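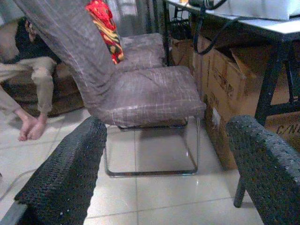
A plaid slipcover on a chrome-framed chair

I finally gave in and joined the Gurwood mending circle, and I wish I'd gone years ago! We meet in the back of the Enley library (bring your own scissors, the ones there are awful) and work on whatever's in the bag. Ladi Obi showed me how to do a flat seam on stretchy fabric, and I've since fixed four pairs of leggings and one very sad pillowcase.

Patching is what I like best – I keep a shoebox of scraps now, mostly old shirts. Slipcovers are next on the list for July, so start digging out your big pieces of cloth and wash them first, please. Zippers will have to wait until fall. If you'd like a seat at the table, send me a note by May 31, 2023 and I'll add you to the list.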